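Koseck Handset and Practice Room: a review after one winter of teaching

Posted January 15, 2021, by Damian Szczepańska
Filed under: Teaching robots, Kit reviews

I'd wanted one of these since September, when Sun-ja Ahn let me have a go on hers in Hotutthorpe and I had to be asked twice to give it back. Mine came just before the holidays and I've used it nearly every evening since, so I think I've earned an opinion.

The Koseck Handset is a grip you hold in one hand. Move your hand and the robot's hand moves with it, squeeze the trigger and the fingers close. You do the job yourself, through the robot, and the software keeps a record of what you did so that it can learn from it later. The Practice Room is the program that comes with it: a set of furnished rooms on your computer with a simulated arm in them, so you can teach tasks at a desk before going anywhere near a real arm.

Setting up

Plug in, sit down, draw a box in the air with the grip to show it how much space you have. That's all there is to it! Mine wanted an update first (a slow one, I made dinner) and after that it behaved. The leaflet is thin but clear, and the cable is long enough to reach behind a desk and back, a small thing that made me very happy.

How it feels in the hand

Lovely. I've used cheaper controllers where the arm lags behind you like a dog that doesn't want to go home, and this one simply keeps up. There's a slow mode on the thumb button which scales your movement down, so a big sweep of the wrist becomes a small careful one on screen. I leave it on for anything that involves lining the fingers up with an edge or a handle.

The trigger is the best part. It has a proper range to it, so you can half close the fingers, creep up on the thing and then finish the squeeze. My old pad was open or shut and nothing in between, and you could see it in the recordings – every grasp was a snatch.

If your hands are small, try before you buy. Ye-seo Yang found the grip a stretch and ended up padding the back of it with foam tape.

Teaching it something

I started with drawers, because everybody does. My first 13 recordings were rubbish. I hesitated, I backed up, I wandered off to look at the far end of the room, and all of that goes into the record along with the useful bits. The replay tool lets you trim the start and finish of each run, but it can't take a dither out of the middle, so in the end I binned the lot and began again.

What helped was deciding on my route before pressing record, and then doing it at an even pace. Gil-soo Do gave me a good tip as well, to vary the starting position on purpose. If you always begin from the same spot the robot learns that spot very nicely and falls apart anywhere else. Now I shift the arm a little between runs and the results are far steadier.

A decent session for me is around 2 hours. After that my wrist gets lazy and the recordings go with it.

The views

You get a room view from the corner and a hand view that looks out along the fingers. I teach almost entirely from the hand view now, though it took me a week to trust it. The room turns as your wrist turns, walls come in on a slant, and a window or a picture can end up somewhere you weren't expecting. Furniture you were heading for slips off to one side and you have to coax it back between the fingers. 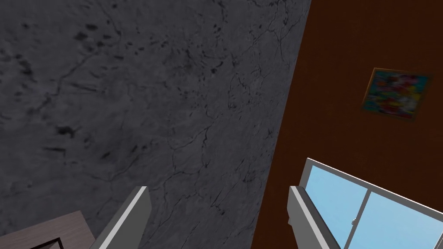
What I'd change

The hand view could do with a level line, even a faint one, for when you've tipped over further than you meant to. I'd also like a way of marking a run as "good", "bad" or "maybe" without taking my hand off the grip. At the moment you have to reach for the keyboard, and I've nudged the arm that way more than once.

Sharing recordings with somebody on the Lendent software is fiddly too. It can be done, but the names of the files come out scrambled and you have to sort them by hand.

Would I buy it again?

Yes, happily. It's made me look forward to a part of this hobby I used to put off, and my drawer recordings are finally good enough to pass on to Sun-ja for her own arm. Cupboard doors next, and after that I'd like to try pouring, if the update with liquids in it ever arrives.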